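Machines and Everyday Work: Frequently Asked Questions
Pindaveo Advisory Service, Household and Workshop Automation 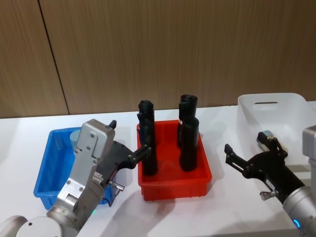
Vivek Katiyar writes that he has read for years that a machine will soon clear his kitchen and tidy his workshop, and asks whether he should go on waiting or simply buy more shelves. Many of the letters received by the Service put the same question in other words. The answers below were last revised on 16 Jan 2019.

Can a machine do my household chores yet?

In part. Machines that wash clothes, wash dishes and clean floors are well established, and each of them does one job in a setting made for it. A general machine that moves from room to room and takes up whatever needs doing is not something the Service can recommend to a household at present.

Why is sorting things into bins treated as a serious test?

Sorting contains most of what makes chores hard. The machine must find the item, choose a place to hold it, close its fingers with suitable force, lift it clear of its neighbours and put it down where it belongs. Short cylinders standing close together in a tray are a fair trial of this, as the fingers must go down beside one item without knocking over the next. A person does the same work while thinking of something else.

Are two arms better than one?

For some tasks, yes. Two arms can work over a wider stretch of table, and one can steady an object while the other acts on it. They must also be kept from striking each other, and the time spent on planning for this can cancel the gain. Workshops whose items are small and light are advised to try a single arm first.

Does the colour of the bins matter?

It may. Bins of clearly different colours are easier for a camera system to tell apart. Clear or frosted plastic is harder to judge, as its edges are faint and its contents may show through the wall. Dark items can also give trouble where the lighting is poor. Sites that are free to choose their containers should settle this point before any equipment is ordered.

How reliable are such machines on the shop floor?

This depends on how much the work varies. In a trial held in June at the Usteck packing works, a two-armed station was given 1,000 sorting moves using one type of part, and staff were called to help on 5 occasions. When mixed parts were brought in, calls for help became frequent enough that the station was returned to the single part. The Service regards this as a typical result.

What kinds of fault should be expected?

The most common are a missed grip, an item set down on the rim of a bin, and an item that turns in the fingers. Less often, the machine stops because a bin has been moved by hand. Marking the place of each bin on the table prevents much of this last kind.

Can an arm be taught a new task by ordinary staff?

With training, yes. Many arms can be guided through a movement by hand or by a linked controller, and the movement is then stored. The course run by Ikmont for its own floor staff lasts 2 days. Staff should expect to teach the task again if the table, the containers or the items change in any important way.

Is it safe to work beside one?

Only after a risk assessment of the whole station, including whatever the arm is holding. An arm that moves slowly may still trap a hand against the side of a bin. Coloured lights on an arm should never be relied upon until their meaning has been checked in the maker's handbook, as practice differs between makers.

Will it save money?

Not always. The price of the arm is often the smaller part of the cost. Tables, guards, grippers, training and lost time during setting up must be counted as well. The Mwakyusa workshop, which handles 1,500 small parts in a shift, found the change worth making. For a site with much lighter traffic the Service would normally suggest better trays and a clearer layout.

What about folding, cooking and cleaning the bath?

Each has been shown by research groups under prepared conditions. Soft, wet and easily broken things remain difficult, and a home offers little of the order found on a shop floor. The Service does not give dates for when such machines will reach the market.

May I send in a question?

Questions are welcome in writing. Please state the task, the size and weight of the items, the space available, and whether people will be working at the same table. Replies are general in nature and do not take the place of a site visit.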